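Open day at Osmont, notes from the hill

Marnstead, September 30, 2020

Typing this up fast before I forget which stairs went where. Went up for the Osmont open day, the big one, where they let everybody in the gate and not just people with a letter from the bank. Plan was to see the main house, walk the upper lots, get the price sheet, leave by lunch. Did not leave by lunch.

Getting there. The sign at the bottom of Jadov Road is small and gray and set behind a hedge, so I drove past it, turned around in somebody's driveway, drove past it again. If you're going to the next one: second right after the stone bridge, then keep climbing when you think you've gone wrong. Gate was open. Young guy with a clipboard, mask, name check, a paper bag of shoe covers. They had people going through in small groups with a gap between, so there's a wait on the forecourt. No shade out there. Bring a hat.

The road up is good. Wide enough for a moving truck, drains cut in properly, no cracks that I saw. I look at roads first because at the last hillside place I went to see the road was falling into the neighbor's pool and the agent talked about sunsets the whole way up.

Main house. Called Fontana on the plans, after the fountain in the entry court, which was off. You come in low, under a heavy kind of canopy, then the ceiling jumps and you get the whole valley at once. OK. It works. I've seen that trick plenty and it still works. Living room faces west, glass the full width, the panels slide back into the wall. They had them open. Track was flush with the floor and I ran my foot over it and nothing caught.

Things I liked in there, no order:

The kitchen has a second kitchen behind it. The front one is for standing around in with a drink, the back one has the real range and the deep sink. Door between them shuts with a soft click. Pantry off the back one with a window, which I would kill for.

Library is small. Thank goodness. North light, one wall of shelves, a bench under the window deep enough to lie down on.

Laundry upstairs by the bedrooms where the laundry comes from. Why is this still rare at these prices.

The main bath has a window you can open from the tub.

Things I didn't. The stair to the lower level is steep and turns too tight at the bottom, you would not get a piano down there or a couch either. The bedroom over the garage will hear the garage. Theater room smelled of glue. And the terrace on the south side has a glass rail that looks lovely and comes up to my hip, and I'm not tall, I asked whether it was to code and was told yes, very firmly. Would still want someone to measure it.

Brunello Carbone was walking people around the upper level. He drew the house. Not what I expected, very quiet, sweater with a hole in the elbow, happy to talk about gutters. I asked why the roof comes down so far on the west and he got me to stand in the spot where the late sun hits and put my hand on the stone. Cool. "Come back at five and try it," he said, and then told me the first version had no overhang and the owners' dog wouldn't go in the room. They redid it. He said he'd redo the stair too if anyone gave him the money. Good man. I'd have talked longer but there was a couple behind me with a tape measure and a lot of questions about closets.

The lots. This is what I came for. Upper parcels, above the house, sold separate from it. You get up there in a golf cart driven by a girl who I think was somebody's niece and who took the corners like she had a train to catch. Three benches cut into the hill, graded already, stakes and orange string. The one at the end is the best and everybody on the cart knew it inside a minute. You see the reservoir from it and the back side of Marnstead and none of Fontana's roof, just the tops of the trees planted to hide it.

Asked about the soils report. They had it! In a binder, in the cart. Fill on the outer edge of the first two lots, so you'd be setting the house back or paying for deep footings. The end lot is cut, mostly rock. Harder to dig a pool, easier to sleep at night. The woman next to me wanted to know if you could have horses. You can't. She got quite cross about it and stayed in the cart for the rest.

Water is in at the lot line, power too. Sewer isn't, it's septic up there until the town brings the main up Jadov Road, and nobody would give a date, they said December for a decision and shrugged. Ask for that in writing if you're bidding. I'd also ask about the fire road. There's a locked gate at the top and I couldn't get a clear answer on who holds the key or who pays to clear the brush along it.

Price sheet. They don't put numbers on the website so for those who asked me: fees for the hill road and gate are 196 a month per lot, same for the house, goes up once building starts. Deposit to hold a lot while you do your checks is refundable for 71 days, which is an odd number, I asked, they said the lawyers picked it. The actual asking prices I was requested not to pass around so I won't, but if you guessed from the last sale on the ridge you'd be low. Quite a bit low.

There's a design review too. Pale roofs out, mirror glass out, walls along the road capped in height. You submit drawings, they come back in a few weeks supposedly. The booklet is nicely printed and vague in the middle. "Materials in sympathy with the hillside." Whose sympathy? Get a sample approved before you order anything.

Lunch was boxed, on the lower lawn, spaced out. Chicken thing, good bread, a lemon cake I went back for. They said 200 people were booked across the day and it didn't feel like it, the spacing was well done and the lawn's big. Talked to a builder who has done a couple of houses on the other side of the valley. His take: the end lot, yes, at the right number. First lot, walk away, the retaining wall will eat you. Middle lot he went back and forth on. He also thought the driveway grades on the plan were drawn by an optimist. I've got his card somewhere in the car.

After lunch you could wander the lower grounds by yourself, so I did. Olive trees, young, staked too tight, someone should loosen those. A long gravel walk. Guest house is plain and I liked it better than the main one if I'm truthful. Bedroom, one decent room, a porch. Door handles that feel like something. Put that guest house on the end lot and I'd be done.
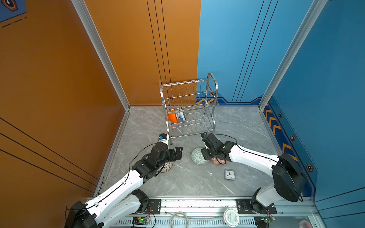
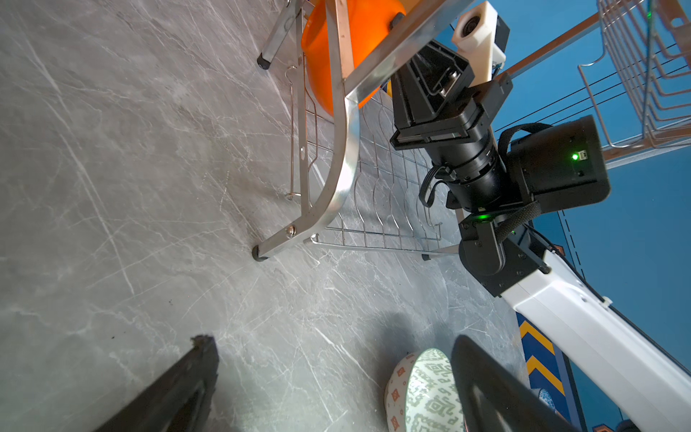
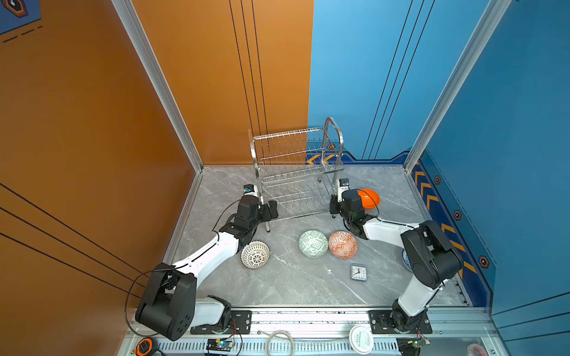

Parking, for the next date. They have you on the field by the lower gate and it's a walk up, fine in sneakers, not in what some people were wearing. There's a shuttle cart if you ask. Field was dry for me, would not want to try it after rain, it slopes to a ditch.

Restrooms are in the pool house only. Line was short at eleven and terrible at one.

They close the upper lots before they close the house, so do the lots first. I saw a family get turned back at the cart stop after driving a long way and there was a bit of a scene about it. Cart stop is left of the garage, not signed.

Take your own bottle of water up the hill. Phone signal drops out on the middle lot completely and comes back at the end one, which matters if you plan to work from there. I tried a call, two bars, held fine.

If you want the soils binder, ask the driver and not the desk. The desk had only the short summary and it leaves out the page on the fill. I took pictures of that page, will send to anyone who's serious, just write me. Also took one of the plat with the easements marked, the utility one cuts right across the middle lot where you'd want the house to sit, and I don't remember anybody mentioning that on the cart.

Next open day isn't set. They said they'd mail the list. I signed up for a second look at the end lot and I'm bringing the builder if I can find his card, and a proper tape for that terrace rail.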